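To: Members of the Linen and Garments list
From: Domenica Aebischer, Garment Services, Gamdale
Subject: Re: Folding of short-sleeved shirts: request for a common method

Dear colleagues,

Thank you to all those who replied to the message from Lanness, which I quote in full for the benefit of members who joined the list after it was sent. I reply on behalf of Garment Services at Gamdale, and my reply has been agreed with our stores section.

Lanness wrote:

> Dear all,
>
> We should be grateful for the advice of other members on the folding
> of short-sleeved shirts. Our site issues shirts to residential staff
> and to day staff from the same store. Until last year each group
> folded its own returns. The work has now been brought together in one
> room, and we find that we have two methods in use, neither of which
> was ever written down.
>
> The first method folds the shirt lengthwise down the middle and then
> in half from hem to collar. It is quick, but the shirts slide when
> stacked and the collar is creased by the time the shirt is issued.
>
> The second method turns both sides in to the back and brings the hem
> up to the collar in two stages. The result is neater, but new staff
> take some time to learn it, and the width of the finished shirt
> depends a good deal on who has folded it.
>
> We should like to ask:
>
> whether other sites have a written method, and whether they would
> share it;
>
> what finished width is used, and whether this is tied to the width of
> the shelf;
>
> whether shirts of different colours are stacked together or apart;
>
> what is done with garments that arrive at the table while another
> garment is being folded.
>
> The last point may seem a small one, but it has caused more
> disagreement here than the other three.
>
> With thanks in advance,
> Linen Room, Lanness

I shall take these points in the order in which they were raised.

Written method. We do have one. It was drawn up when we moved to the present folding room and was last amended in January. The full sheet is held by our stores section and will be sent to any member on request. The steps for a short-sleeved shirt are as follows.

Lay the shirt face down with the collar away from you. Smooth it from the collar towards the hem with the flat of both hands. Straighten the sleeves so that neither is caught beneath the body.

Turn one side in towards the centre of the back, taking the fold from the middle of the shoulder. Lay the sleeve back on itself so that it points down the shirt and does not cross the new edge. Repeat with the other side.

Bring the hem up by one third of the length. Fold again so that the first fold meets the base of the collar. Turn the shirt over, with the collar uppermost, and correct the collar by hand.

We have also used the method which Lanness describes first. It was given up here for the same reasons: the stacks would not stand, and we received a number of complaints about collars. We would not recommend it for shirts, although it remains perfectly suitable for vests and for plain cotton tops without a collar.

Finished width. Ours is 34 centimetres for all adult sizes. This figure was arrived at from the shelf, as Lanness supposes, and not from the shirt. A site with deeper or narrower shelving should choose its own figure and keep to it. We do not measure each garment. A strip of card cut to the width is kept at each folding place, and new staff lay it on the back of the shirt before turning in the sides. Most of them stop using it within a week or two, and we are content with that so long as the stack is even. The card should be replaced when the corners become soft.

Members may recall that Brellitz recommended a folding board when this subject was last discussed. We tried one. It gave a very regular result with stiff fabrics, but lighter shirts tended to shift on it as the second side was turned in, and the work was no faster. We returned to the card. I understand that Jemal still uses boards and is satisfied with them, and I should be glad if a colleague from that site would say which pattern they have, as ours may simply have been the wrong size.

Colours. We stack by colour where the number of garments allows it, and by shade where it does not. Dark shirts may share a stack with other dark shirts. Pale shirts, including pink, should not be placed beneath new dark ones until the dark ones have been through several washes. We had one instance in which colour marked the collar of a pale shirt in store, and although the cause was never fully established, the rule has been kept since then. A stack should be no higher than can be carried level in two hands. Our staff are asked to place finished stacks at the back of the table, well clear of the folding area, and to face all folded edges the same way.

Garments arriving during folding. I agree with Lanness that this matters more than it first appears. Our rule is that only one garment may lie open on the table at a time. Anything waiting to be folded stays in a basket. We prefer a plastic basket with open sides, for the plain reason that staff can see what is left in it without lifting everything out. Garments should not be pulled halfway out and left hanging over the rim, as they tend to fall when the basket is moved. I must admit that this part of the rule is the one most often broken.

The rule has a second part, concerning the table itself. Tape, clips, pens and the like have their own tray on the wall shelf and should be put back there when not in use. In practice they find their way to the edges of the table, and we have asked supervisors to allow this during a session, provided that the middle is kept clear and everything is returned at the end. A roll of tape under a shirt will leave a ridge which has to be smoothed out by hand, and a clip may catch in the cloth.

On the height of the surface, which Lanness did not ask about but which two members have since raised, we have no fixed figure. Staff should be able to lay both palms on the far edge of the shirt without leaning. A plain, dark surface is helpful for pale garments, as the outline of the sleeve and hem can be seen clearly. For navy and black garments some of our staff lay down a pale cloth first, and we have no objection to this.

As to training, we ask each new member of staff to fold under supervision until the work is even, and then to fold one complete delivery alone. We have not set a target for speed. Our store holds 1000 shirts when full, and of the last return 171 had to be refolded before they could be shelved. Almost all of these had come back from one building where the old method was still in use, and the written sheet has now been posted there. I mention the figure because members have asked what difference a common method makes. I would not wish to claim more for it than that.

There remains the question of whether this list should adopt a single method for all sites. Our view is that the order of the folds could usefully be shared, and that width and stack height should be left to each site. If there is general agreement, Garment Services would be willing to prepare a draft and to circulate it for comment. We should need to hear from sites that handle long-sleeved shirts and overalls, of which we have little experience.

I should be obliged if replies could be sent to the list and not to me personally, so that Lanness may see them. Members who would like the written sheet should state whether a paper copy is required. Those who have already asked for one need not write again.

Yours faithfully,

Domenica Aebischer
Garment Services, Gamdale
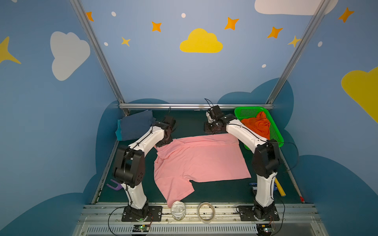
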